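## 3. Household separation of food waste and the problem of the second bin

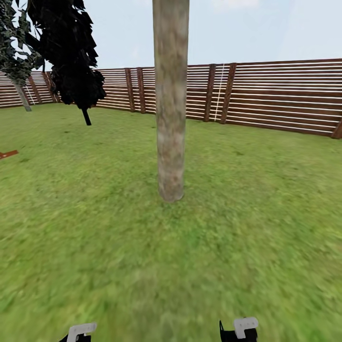

**Figure 1.** Tree trunk on a lawn (computer rendering).

Ragnvald Torvik objected to an early version of this section that we treat food waste as a question of knowledge, while most households in his own interviews already knew very well what belongs in the brown bin and still did not put it there. We accept this objection. The section was rewritten with it in mind, and the reader will find that we speak less of information and more of distance, smell and habit.

### 3.1 Setting

The municipality of Tranenau introduced separate collection of food waste in two steps. In the first step, only detached houses received a brown bin. In the second step, the apartment buildings in the Gemisine district were included, where residents share a container in the yard. The collection in both areas is done every second week in winter and every week from June until the end of September.

Our sample consists of 148 households. Of these, 46 live in apartment buildings and the remaining ones in detached houses. All households received a small kitchen container with a lid and a roll of paper bags, and they were asked to keep a simple diary during eight weeks. In the diary they wrote down when they emptied the kitchen container, and if any food waste went into the ordinary trash instead. They were not asked to weigh anything, as our pilot study showed that people stop writing when the task becomes heavy.

In total we received 1555 diary entries. A few entries could not be read and were left out from the analysis. Where two members of one household wrote in the same diary, we have treated the entries as coming from one person, and this is of course a simplification.

### 3.2 What the diaries show

The most common reason given for not separating food waste was that the kitchen container was already full and the person did not want to go out. This reason appears in both types of housing, but it is more frequent in Gemisine, where the walk to the shared container can take up to 32 minutes per week if one empties the kitchen container every day. Several residents on the upper floors wrote that they combined the walk with other errands, for example to fetch the mail or to go to the bus. These residents separated more of their food waste than their neighbors on the same floor.

The second reason was smell. It is mentioned seldom in the first weeks and often in the last weeks, when the weather became warmer. Some households solved it by keeping the bag in the freezer until collection. Others rinsed the container with vinegar. One household in a detached house moved the kitchen container to the porch, and after this the diary has almost no entries about smell but many about forgetting.

Lack of knowledge, which we had expected to find in the first place, was given as a reason only in a small part of the entries. The questions which did come up were very concrete: if tea bags are allowed, if large bones are allowed, and if the paper bag must be tied. The leaflet from the municipality answers the first two questions and is silent on the third.

### 3.3 Relation to earlier work

Blomqvist reported from a similar project that households with a garden are more willing to separate food waste, and explained it by their experience with home composting. Our diaries support the first half of this finding. The explanation is more difficult to confirm. Among our households with a garden, those who compost at home put less in the brown bin, and this is natural, for they have another use for the material. If one counts the compost together with the bin, they separate the most of all groups. If one counts only the bin, as the municipality does in its yearly report, they look like the least active group. We therefore recommend that future surveys ask about home composting before they compare households.

The study from Kedine used a fee on ordinary trash, and the amount of separated food waste increased quickly. Tranenau has no such fee, and we cannot say what effect it would have there. We only note that in Kedine also more plastic was found in the brown bins after the fee was introduced, and that somebody had to remove it by hand at the composting plant.

### 3.4 Limitations

The households took part by their own choice and are probably more interested in waste than the average resident. The diary itself can also have changed their behavior; two of the participants wrote that they felt watched by it. Finally, the eight weeks did not include the Christmas holidays, when the amount of food waste is usually higher and the bins are collected less often. A second diary period covering the winter is planned, with the same kitchen containers but without the free paper bags.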